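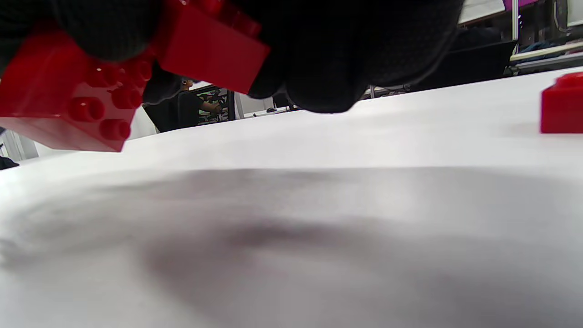
Large-format bricks: sorting, washing and the revised bag list

The large-format building bricks went back into circulation at the Jillbridge toy library on Mar 28, 2019, after a full check of the stock. The check covered 1,559 pieces, all of the chunky type meant for younger children. Small-format bricks are held separately at Tomwood and were not part of this work.

Of the pieces checked, 236 were withdrawn. Most had tooth marks deep enough to leave a raised edge. A smaller group had cracked side walls, nearly always at a corner, and a few were from a different system and had been mixed in with returns. Those few look right from a distance and will sit on top of our bricks, but the studs are slightly undersized and the joint lets go under very little load. They have been set aside for Tratenell, where the whole stock is of that make.

Sorting by color first

Earlier checks sorted by size and then by color. Roald Tangen proposed reversing the order, and the reversed order is now the standard one. A single-color batch makes wear easier to compare, as gloss, scratches and stress marks show up differently on each color. On red, fine scratches are hard to see in flat light and easy to see when the brick is tilted and a highlight runs along the edge. On yellow the same scratches hardly show at any angle, and the fingertip does most of the work. Stress marks appear as pale lines and are clearest on red and blue.

The work surface should be plain white and matte. A patterned cloth hides chips, and a glossy tabletop throws reflections back up onto the lower faces. Plain paper is adequate and can be changed between batches. Place the lamp to one side. With the lamp directly overhead, the hand puts its own shadow over the pieces being checked.

Knit gloves with a textured grip surface are suitable for the dry check. They hold smooth plastic well, and two bricks can be carried in one hand without dropping either. They are less suitable for finding burrs, which catch in the knit and can pull a thread. Evaristo Gallegos does the burr check barehanded after the visual pass. Gloves used for dry checking should not be worn at the sink.

The clutch test

Each brick is pressed onto a reference brick of the same size, lifted by the upper piece only, and held for a slow count of 9. A brick that stays on passes. A brick that slides is wiped, turned end for end and tried once more. Two failures means withdrawal.

The test is then repeated with the brick underneath, since studs and tubes wear separately. A brick may grip perfectly from below and have studs so rounded that nothing stays on top of it. In this check, stud wear was more common in the two-by-two size than in the two-by-four. Leonardo Dal Bello suggests that the smaller bricks are chewed more often because they fit in the mouth at the corner. The records do not settle the matter, but the tooth marks are consistent with it.

Reference bricks are kept in the tin on the upper shelf and must not be lent. One went out in October in a farm set and came back with a wheel base attached.

Washing

Passed bricks are washed in warm water with ordinary dish liquid, rinsed twice and drained stud side down. Draining stud side up leaves water in the tubes – it is then carried into the bag and found by the next family. A mesh laundry bag keeps a batch together in the basin. Hot water is not to be used. Two of the withdrawn pieces had walls that bowed inward, and both came from a set that a borrower had put through a dishwasher.

Stickers and printed faces are wiped by hand with a damp cloth. Printed eyes on the animal bricks do not survive soaking.

Drying takes overnight on racks in the back room with the window open. Towels leave lint inside the tubes.

Revised bag contents

Bricks are now lent in three bag sizes. The small bag is one color only and is intended for a first loan. The medium bag holds mixed colors with two base plates. The large bag holds 148 pieces, four base plates and the arch pieces, and is lent to groups only. Nursery groups may reserve it for two consecutive loan periods.

Each bag carries a printed list by size and color. Adelmo Amato has rewritten the lists so that the order matches the sorting trays, and the tick boxes run down the right-hand side. Borrowers are asked to tick on return. Loose pieces from other households' toys should be left in the side pocket and not returned to the main bag.

The bags themselves are from Palumbo and have a drawstring in place of the old zipper. The zippers failed mainly at the lower stop, where a brick corner tended to push through.

Missing and damaged pieces

Up to three missing bricks per loan are not charged. Please report cracks even when the brick still holds, as a cracked wall pinches skin when the brick is pressed down. There is no charge for reporting damage.

Spare two-by-four bricks in green are still needed for the medium bags. Donations in good condition can be handed in at the desk with any regular return. Impi Tikkanen keeps the list of wanted sizes and will also take base plates, provided they lie flat – warped plates cannot be used.

The next color to be rechecked is yellow. Bags with yellow pieces can be borrowed as usual until then.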